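Brekeck sim add-on for the Salel gripper: worth paying for?

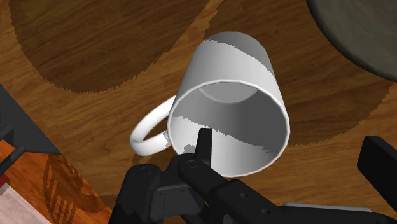
6 min read

We use cookies to remember your login and to see which threads people read. Accept all / Manage choices / Subscribe to the weekly digest

tinplate_tess
Right, I've had the Brekeck package for three weeks now and I said I'd report back, so this is me reporting back. Short version, I like it more than I expected to and I'm still cross about the price. The one at the top is from my mug run last night, one finger inside the rim, mug on its side, which is the job I bought it for in the first place.

For anyone who missed the other thread, it's the simulator bundle that goes with the Salel two-finger gripper. You get the gripper model, a couple of arms to bolt it to, a kitchen set and a handful of ready-made tasks, and you can script your own on top. £300 for the home licence, then £29 a month if you want the new objects as they come out. I do not want the new objects as they come out. I want mugs that behave.

Good bits first. Installing it took me one evening with the telly on. The finger controls are lovely, you can nudge a single finger by tiny amounts and it goes where you tell it. And contact with thin edges is miles better than the free thing I was using before, where everything either slid through the wall or shot off across the kitchen like it had been kicked.

Bad bits: the manual is dreadful, the shading on the insides of things looks rough in places, and the licence is tied to one machine. I've got a desktop and a laptop and I have to ring-fence an evening to move it between them.

Anyone else running it? I'd love to compare settings for rim grasps.

gantry_gav
You paid three hundred quid for a pretend mug.

I'm only half joking. I've got a real Salel on a real bench and a cupboard full of charity shop mugs, and I don't see what this gets me. If I want to know whether a finger goes in a mug I put the finger in the mug.

tinplate_tess
Ha, fair. But how many goes do you get in an evening? I set mine off before bed and it did 500 attempts with the mug turned a bit each time. I'd be at your bench until Christmas. And I've not had to sweep anything up!

gantry_gav
And how many of the 500 would work on my bench? That's my whole point. You've got a big number and no idea what it's worth.

tinplate_tess
I haven't got the real gripper yet so no, I can't tell you. That's a fair hit.

Rosalind Castellanos
I can help a bit there, as I've got both. We have the Salel at work and I talked my boss into the Brekeck licence in February.

I took a script for picking up a cup by the rim and ran it 132 times on the bench, same script, same starting angles as the sim. Upright cups matched up really well, close enough that I stopped worrying. Cups lying down did not. In the sim the finger catches the wall and the cup stays put while you close up. On our bench they roll. Not far, but far enough that the second finger comes down on the outside of the handle, or misses altogether. I think the default friction for the tabletop is set far too high, and it's buried in a file the manual doesn't mention (Tess is right about the manual, it reads like it was written for the person who wrote it).

So I'd say it's good for working out your approach and which finger goes where, and I wouldn't trust it on anything round until you've changed that number.

tinplate_tess
Oh that's really useful, thank you. Mine's still on the default. Which file?

Rosalind Castellanos
Look in the surfaces folder, there's one for each material. I halved the value for wood and it got a lot closer to what I see here. Ours is a laminate worktop mind you, so yours might want something different once you've got hardware.

pudding_lane
Can I ask a daft question? Why go inside the mug at all? Handle's right there. I'd grab the handle.

gantry_gav
Not daft. I grab the handle.

tinplate_tess
I tried the handle first and kept getting it at a funny angle, then the mug swings about when you lift. With one finger in and one finger out you're pinching a straight wall and it comes up much steadier. Or it does when the second finger arrives where it should. Also half the cups in my house haven't got handles, and I'd like one script for the lot if I can get away with it.

gantry_gav
Pinching the wall is fine on a straight mug. Try it on one of those bowl-shaped cappuccino ones and come back to me.

Yolandi Rampersad
I'm going to be the grump. I sent mine back.

I bought Brekeck on the strength of the demo page and I wanted it for a sorting project, lots of small parts in a tray. It slowed to a crawl with more than a few things touching each other. I wrote to support and got a polite reply telling me to use fewer objects. Well, it's a sorting project! The refund came through without a fuss, I'll give them that, and I moved over to Wickramasinghe, which is uglier and has no kitchen and no nice wood, and copes with a tray of bits perfectly happily.

I do think people get taken in by how it looks. Shiny mug, grain on the table, very nice. None of it tells you whether the physics underneath is any good.

tinplate_tess
I don't think I've been taken in, I grumbled about the shading in my first post! But yes, I've only ever had a few things out on the table at once, so I wouldn't have run into that. Sorry you had a rubbish time with it.

Does Wickramasinghe have the Salel gripper in it? I looked a while back and couldn't find it.

Yolandi Rampersad
Not officially. Somebody on their board made one and shared it. The fingers are right but the housing is a bit off, so it'll tell you you've got clearance when you haven't. I measured mine and fixed it myself, took a weekend. Happy to pass it on.

pudding_lane
That housing thing would worry me more than the friction, looking at Tess's mug. The finger's only a little way in and there's a great lump of gripper just below it. If the lump is the wrong size you'd be bashing the table.

Rosalind Castellanos
Yes, exactly this. The Brekeck model of the gripper is very good, I've had calipers on the real one and couldn't fault it. It's what I'd pay for if I'm honest about where the money goes. I'd still take Yolandi's word on the crowded tray.

gantry_gav
Alright, question for the people who own it. If I'm happy on my bench and I mostly do one thing at a time, do I need it?

tinplate_tess
Need, no. You might like it for the overnight runs. There's a trial but it's a stingy one, you get the gripper and a cube.

gantry_gav
A cube. Brilliant.

Rosalind Castellanos
I'd say no for you, Gav. I'd say yes for somebody who hasn't got the gripper yet and wants to start writing scripts before it turns up.

old_ceditz_hand
Has anyone got the Ceditz arm working in it? It's on their supported list, but mine loads with the wrist on backwards and I've been staring at it since teatime.

Rosalind Castellanos
Known problem. There's a flip setting for the last joint in the arm file, change it from false to true and restart the whole thing, reloading isn't enough.

old_ceditz_hand
That's done it. Cheers. Two evenings I've lost to that.

Yolandi Rampersad
And for £300 they couldn't have flipped it themselves?

tinplate_tess
Ok, quick update from my end. I halved the wood friction like Rosalind said and ran the mug again from the same start, and it's rolling about all over the place now, and my lovely script is failing more often than it works. So that's a bit sobering. I've slowed the first finger right down so it settles against the inside before the other one moves, and I'm getting some of them back.

Still glad I've got it. I've cancelled the monthly though, the last lot of new objects was a set of egg cups.

gantry_gav
Welcome to my bench.

pudding_lane
I'd quite like the egg cups.

Rosalind Castellanos
Tess, try bringing the wrist down a touch as well, so you come in nearer level with the mug. It helped on ours. I'll dig out my numbers and put them up tomorrow.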